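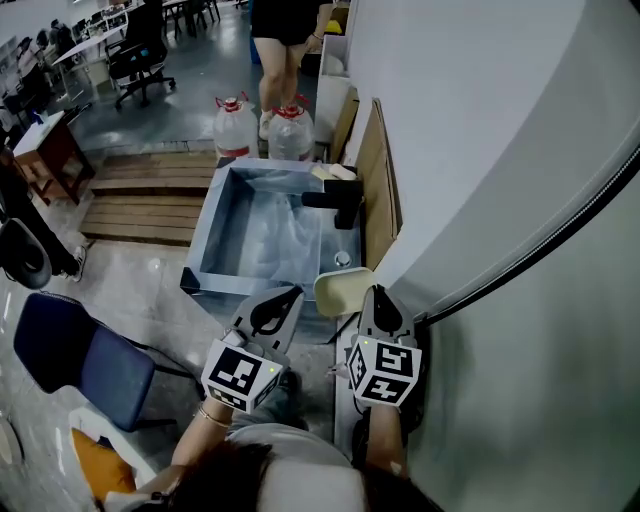
A vessel sink sits on the counter or partly above it, and the whole outer wall of the bowl has to be treated as a surface that will be splashed and wiped. This is the main difference between it and the undermount and drop-in types covered in Unit 1. The bowl material, the faucet position and the drain position are chosen together. In Figure 1 the bowl is square, in stainless steel with a brushed finish, and the matte black faucet stands on the rear right edge with its spout projecting left over the basin. The drain is near the front right of the basin floor. Trace the likely path of water from the spout to the drain before the tutorial and mark the part of the floor you would expect to be rinsed least.

Unit 2. Wet points in open-plan workspaces
Prepared by Merle Kingi, revised by Guoqing Shi

2.1 Straight-sided bowls

A straight-sided bowl gives more usable volume than a tapered bowl with the same rim. It also gives a tighter corner where the walls meet the floor, and residue collects there. The floor must fall toward the drain from every corner. An offset drain makes the longest fall longer, so the far corner has to start higher or the slope has to be flatter. Check this with a level on the installed bowl, as the counter may not be true.

Brushed steel hides fine scratches but shows mineral marks wherever drops dry on a vertical face. Wipe along the grain.

2.2 The rim as a shelf

Users put things on any flat rim. Small items such as soap bars and sponges end up there whether or not a tray is provided — the specification should assume it. Figure 1 has a beige bar-shaped item on the rear rim, just left of the faucet. For the survey exercise, record the position of every loose item first and its identity second. Where you can't tell soap from sponge, write "bar, unidentified".

The counter in front of the bowl is also part of the wet zone. A narrow counter leaves little room to set down a cup or plate, and the load moves to the rim.

2.3 Water containers near the sink

Large jugs are often kept beside a wet point. Record the cap, any bands, whether the wall is clear, translucent or opaque, and the clearance to the bowl. The two jugs in Figure 1 are translucent, with red caps and a red band near the base. Do not record contents unless the container is labeled or you have been told by the site contact.

2.4 Ceiling and services above

A wet point in an open room is lit by whatever the room is lit by. Before proposing a task light, survey the ceiling in plan and note the direction of the beams. At the Memcombe site the proposed fixture height is 2,337 mm above finished floor, and the clear run available for conduit is 3,754 mm. Any offset of more than 2,000 mm from the sink centerline is outside the scope of this unit.
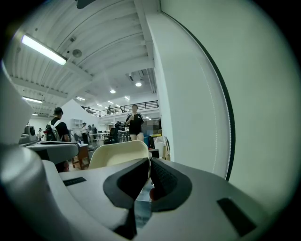

Figure 2. Corrugated ceiling panels with exposed parallel beams, fluorescent fixtures, and a round speaker mounted between the beams.

With exposed beams, conduit can be fixed to the side of a beam and stays visible for its full length. Follow the beam line. Crossing a bay between beams requires a separate support, and fixings into corrugated panels need the manufacturer's approval in writing. Show speakers and other ceiling-mounted items on the plan even when they are not affected by the work.

2.5 Exercise

Draw the wet point in plan and in front elevation. Mark the bowl, faucet, spout direction, drain and counter edge. Add a reflected ceiling plan on a second sheet, using the same grid — sheets with different grids will be returned. State which dimensions were measured and which were taken from the drawings.

Submit to Saskia Tawhiri by the end of January. Questions about the Memcombe dimensions go to Rangi Tipoki.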